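# The Long Decline of the Kitchen Table

My grandparents had one table. It was used for eating, ironing, homework, the laying out of seed potatoes and, on one occasion, the repair of a moped. When they wanted to sit somewhere nicer they went into the front room, where it was too cold to stay for long, and then they came back to the table.

I have been thinking about it since I tried to buy one. I live in Stustia, a town of three furniture shops and one good bakery, and I assumed that a table for six would be among the easier things in life to get hold of. The first shop offered me a console. The second offered me a "gathering surface", which was a console with a bench. The third, Tultell, had a whole floor of kitchens arranged like chapels, and in every one of them the place where a table might have stood had been taken by an island.

I asked where the tables were. I was told, kindly, that people don't really sit down any more.

This was news to me, as I was sitting down at the time, on a stool so tall that my feet had lost contact with the business. The stool is the island's great weakness and the trade knows it. It suits people between 25 and 40 with strong backs and nothing to say that takes more than ten minutes. Put a grandmother on one and you will need a second person to stand behind her. Put a toddler on one and you will need the number of a hospital.
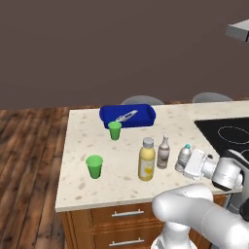 Still, I can see how it came to this. Walls came down, first for the light and then for the resale value, and once the kitchen had been let out into the rest of the house it needed something to stop it wandering off. A table couldn't do that. A table can be shoved up against a radiator at Christmas or carried into the garden for a birthday. An island is bolted to the floor and has plumbing. It gives a room a sense of purpose, and it gives the cook a counter to stand behind, like a chemist.

What it doesn't give you is a face to look at. Three people on stools will sit in a row, all pointing the same way, as if waiting for a bus. Conversation goes along the line and drops off the end. I have had supper at a friend's island in Tahiri where I spoke all evening to the person on my left and learned only from a thank-you message that there had been somebody interesting two stools down.

Rows are impossible, too. You can't have a decent family argument side by side. You need the width of a table, something to lean on and someone opposite to glare at, and ideally a dish of potatoes that has to be passed in spite of everything.

In the end I found mine in Plavari, in a barn belonging to a man who clears houses. He had 4 of them stacked on their sides behind a wardrobe and seemed surprised to be asked. He wanted 75 for the one I liked. Getting it home in a hired van and having a leg put right cost me roughly 400, so I can't claim it as a bargain, though I have done so at several parties.

It is too big for the kitchen. The fridge opens two thirds of the way, and anyone sitting at the far end has to be let out by the others, like a passenger in a window seat. There is a burn at one corner in the shape of an iron, and a drawer that holds nothing and sticks. By the second week it had disappeared under post, a bicycle light and half a jigsaw, and we were eating at one end of it with our elbows in.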